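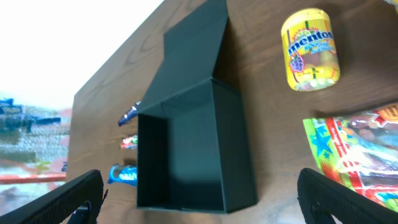 4. Packing the snack gift box

Before you start, put the box on a flat table and open the lid fully. The box must stand by itself. Keep all snacks beside it, within the reach of your hand.

4.1 Wipe the outside with a dry cloth. The matte surface of the box keeps finger marks very easily - do not use water.

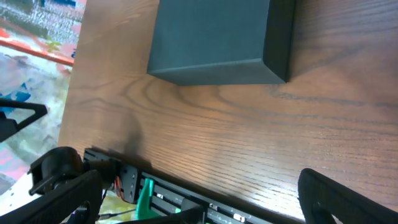

4.2 Close the lid one time and check that the edges meet. If they do not, press the fold softly and try again. Then open it for packing.

4.3 Place the long packet, for example the Oreo, along the back wall. Put the Mentos roll and the yellow bag in front of it.

Note: Bags with air inside must go in last, or they will be pushed up against the lid.

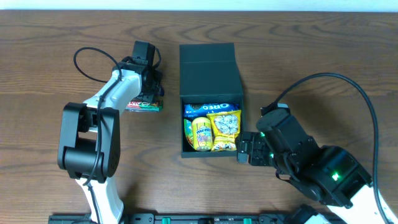 Florside Packing Guide, Issue 12

4.4 Slide the flat bars into the gap at the side. Leave two fingers of space under the lid.

Caution: Do not force the lid. The crease can tear.

4.5 If the box is too full, take out two items and begin again from 4.3.

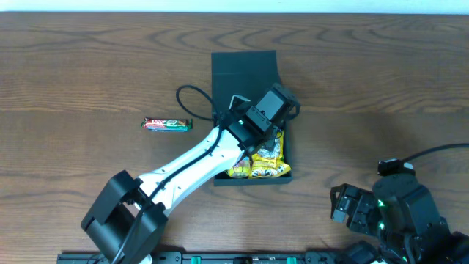
Dzintra Žukauskas wrote to us that she puts the small yellow packets in a front corner first, and her bars do not slide any more when she carries the box.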